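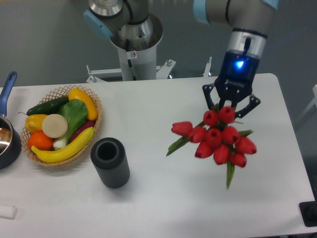
How Does a Sleeping Bag Keep You Warm?

Imagine you are camping at Flekik Lake in October. The sun has gone down, the fire is out, and it is cold enough to see your breath. You crawl into your sleeping bag and at first it feels chilly. A few minutes later you are cozy. Where did the heat come from?

It came from you.

You are the heater

Your body makes heat all the time, even when you are asleep. It gets the energy to do this from the food you eat. A sleeping bag has no heater inside it. If you left an empty one in a cold tent all night, it would be just as cold as the tent in the morning.

The bag's job is to slow down the heat that is leaving your body. Anything that slows heat down is called insulation (say it like this: in-suh-LAY-shun). Coats, mittens, and the walls of your house have insulation too.

Air does most of the work

If you cut a sleeping bag open (please don't), you would find fluffy stuff between two layers of cloth. The fluff is there to hold air. Heat has a hard time moving through air that is staying still. The fluff makes thousands of tiny pockets, and the air in those pockets can't move around very much.

This is why a puffy bag is warmer than a flat one. Campers call the puffiness "loft." When you pull a bag out of its sack, give it a good shake and let it sit for a while before bedtime so it can puff up.

What is the fluff made of?

There are two main kinds.

Down comes from ducks and geese. It is the soft, fluffy layer under their outer feathers. Down is very light and squeezes into a small sack, so hikers like it. But when down gets wet it clumps together, the air pockets disappear, and it stops keeping you warm.

Synthetic fill is made by people, usually from polyester. That is a kind of plastic spun into thin threads. It is heavier than down, but it still works fairly well when it is damp, and it dries faster. Many bags for kids have this kind.

Why are some bags shaped like a mummy?

A rectangle bag has lots of room to kick your feet. It also has lots of extra air inside that your body has to warm up. A mummy bag is wide at the shoulders and narrow at the feet, with a hood for your head. There is less empty space to heat, so you warm up sooner. The hood helps because a bare head loses heat too.

A bag that is much too big for you has the same problem as a rectangle bag. If you are using a grown-up's bag, fold the extra part under your feet or stuff some dry clothes down there.

Don't forget the ground

When you lie down, your weight squashes the fluff underneath you. Squashed fluff can't hold much air — so the bottom of the bag doesn't keep you very warm. The cold ground pulls heat right out of you. A sleeping pad fixes this by putting a layer of foam or trapped air between you and the dirt.

Try it yourself

You will need two jars with lids, a thick wool sock, warm water from the faucet, and a thermometer. Ask an adult to help.

Fill both jars with warm water and put the lids on. Pull the sock over one jar and leave the other one bare. Set them both in the refrigerator and wait 60 minutes. Then open them and measure the water in each one. Which jar stayed warmer? Which jar was in the "sleeping bag"?

Now try it again, but get the sock wet first. What changed?

Words to know

Insulation: material that slows down heat
Loft: how puffy a sleeping bag is
Down: the soft layer under a bird's outer feathers
Synthetic: made by people

Next: Why Do Tents Get Wet on the Inside?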